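Household Robotics, Session 7: Can it put things away yet?
Handout, revised 16/11/2025

Read before the seminar. Bring your own notes on the Netance report, especially the pages on drawers.

1. The claim

For years we have been told that a machine to tidy the house is nearly ready. The Altholm brochure, handed out in October, says its tidying system is "fit for the family home". Ask what that rests on. In this case it rests on 1834 trials, all of them run in simulation, with the same few pieces of furniture. A simulated drawer does not swell in damp weather and has no odd socks jammed behind it.

2. The task

Drawers are a favourite test because they look easy. A small child can manage one. For a machine the job splits into finding the handle, getting the fingers to it, pulling in a straight line, stopping, and then doing something useful with whatever is inside or on top. Most published results deal with the pull and leave the rest for later.

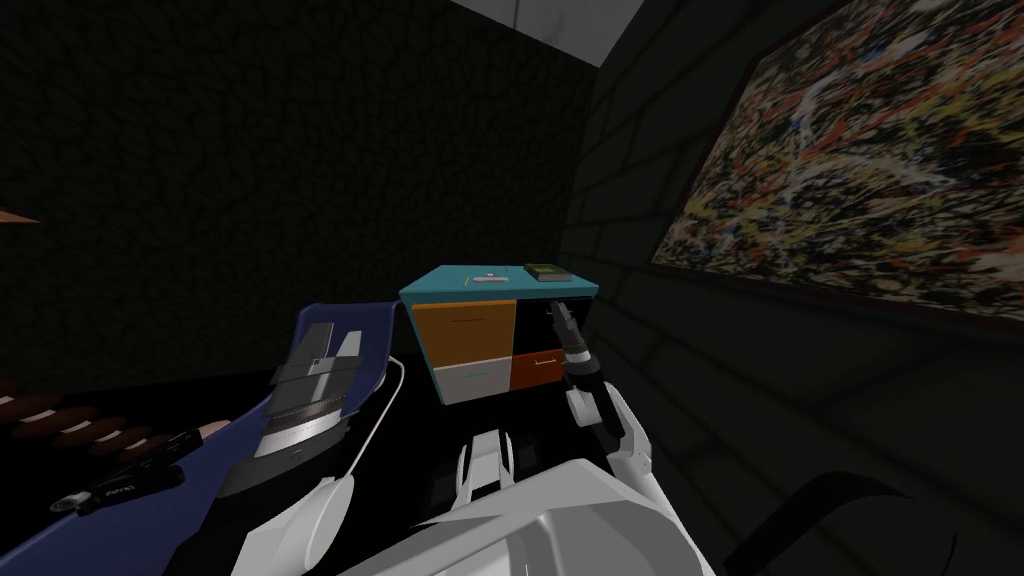 Fig. 1. Simulated cabinet with four drawers; right gripper in front of the black one.

Look at how kind the set-up is. Each drawer front has its own colour or shade, and there is very little on top to get in the way. Compare that with the chest of drawers in your own bedroom, where the fronts probably all match. Carrillo makes the same complaint in chapter 7, and I think the point still stands – colour is doing work that the machine ought to be doing.

3. Small things on top

Clearing a surface is a separate chore and a harder one. A book lying flat is awkward because a two-fingered gripper has to get hold of a thin edge or push the book to where it can. Thin sticks roll. Small round things slip away when touched off centre.
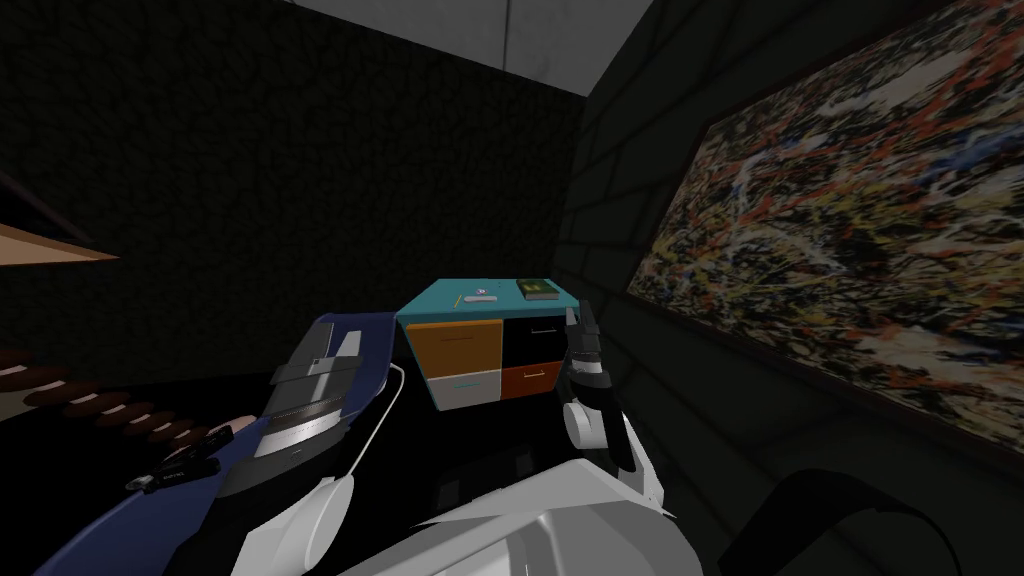
Fig. 2. Book, small round object and thin stick on the cabinet top, with both arms in view.

Pornier reports 787 attempts at clearing a top of this sort and counts 201 as full successes. Read the small print: an item pushed over the edge was scored as "cleared". I would not accept that from a lodger.

4. Fingers

Brochures talk about the software and pass quickly over the hand. Two flat blades can pinch, hook and push. They can't feel around the back of a drawer, and on a thin handle the angle of approach matters a great deal. Before you believe a success rate, find out what counted as a grasp and how long it had to last. 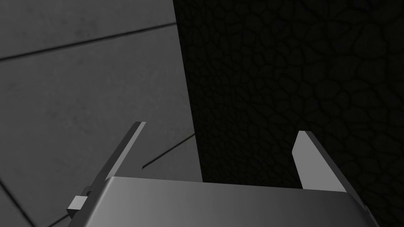 Fig. 3. Simulated two-finger gripper, open, with nothing between the fingers.

5. For discussion

Which parts of putting things away would you pay a machine to do today, if it did only those parts?

Netance allows a person to reset the furniture between trials. Should that labour be counted in the cost?

Write down a test for "can tidy a bedroom" that you would accept as fair. Keep it to half a page – the shorter ones have been better in past years.

Reading for next time: Carrillo, chapter 8, and the Altholm appendix on failed grasps. Skip the foreword.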